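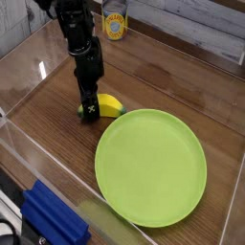
A toy banana beside a lime-green plate.

Category: Consumer Products > Toys & Juvenile

Eskildsen revises play food line, drops painted finishes in September

Eskildsen will replace most of its play food range in September with parts colored in the material itself, the company said in a notice to retailers. The change covers 51 items, including all single fruits and vegetables, the breakfast set and the two market baskets. Painted versions will stay on sale until stock runs out and will not be reordered.

The current items are molded in a neutral base color and sprayed in one or two passes, with stems and tips finished by hand. The replacements are molded in two shots. The body is formed first, and the second color is injected into the same tool before the part is released. The pigment runs through the full wall thickness, so a scratch or bite mark exposes the same color underneath.

Eskildsen gave wear at the color boundary as the main reason for the switch. On painted parts, the finish goes first at stems, leaf edges and the seams where two halves meet. The company's returns record for the past year lists 339 complaints about play food, and the largest group concerned chipped or rubbed paint. Missing pieces came second. Splitting at the seam was third and is addressed separately by a wider weld flange on the hollow items.

Testing was carried out by Wesenel, a contract laboratory that handles most of the company's juvenile products. Samples were put through drop, torque, tension and compression tests, then through repeated washing at dishwasher temperature. Wesenel reported no visible color transfer after 486 wash cycles, at which point the test was stopped. Painted samples run alongside for comparison showed edge loss well before that, although the laboratory's summary does not say at which cycle it was first recorded.

The new parts are slightly heavier. A two-shot tool needs a minimum wall in both materials, and Eskildsen has set that minimum higher than the present wall on every hollow item. Outer dimensions are unchanged except for the pea pod, the mushroom and the lemon half. Those three have been enlarged to clear the small-parts cylinder by a wider margin and can now carry the lower age grade used for the rest of the range.

Color matching has also been revised. The old line used a separate paint recipe for each item, with the result that greens differed noticeably between a pepper and a lettuce leaf bought in the same box. The new line works from a shared palette. Plates, cups and bowls sold under the same label are already colored in the material and are not part of the change, but future production will be matched to the palette as existing pigment is used up.

Cut-apart pieces, the kind joined with hook-and-loop tabs, are excluded for now. The tabs are glued to a flat inner face, and the adhesive in current use does not hold reliably on the second-shot material. Eskildsen is testing a mechanical insert and has given no date.

Drundance, which distributes the range to preschools and clinics, said it will keep its own catalog numbers for single items and issue new ones for sets. Institutional buyers may mix old and new parts in one order through the changeover. Drundance advises against mixing them in one wash load, as flakes from worn painted parts can lodge in the texture of the new ones.

List prices rise on single items and stay level on sets. The largest set, sold mainly to schools, will be packed in a flat carton in place of the current drum, which brings the pallet quantity to 993 units. Retailers with automatic reorder in place will be moved to the new item numbers unless they opt out in writing before the end of August.

Cleaning instructions have been shortened. The present leaflet calls for wiping with a damp cloth only. The new leaflet permits the top rack of a household dishwasher and diluted bleach at the strength commonly used in child care settings, followed by a rinse. Steam cleaning is still ruled out for hollow parts, where trapped air can open the seam.

Replacement of painted items under the existing warranty continues on the same terms. Where a painted item is no longer in stock, the two-shot version will be sent.

Contact the news desk | Terms of use | Copyright Darudgate Trade News. All rights reserved. | Back to top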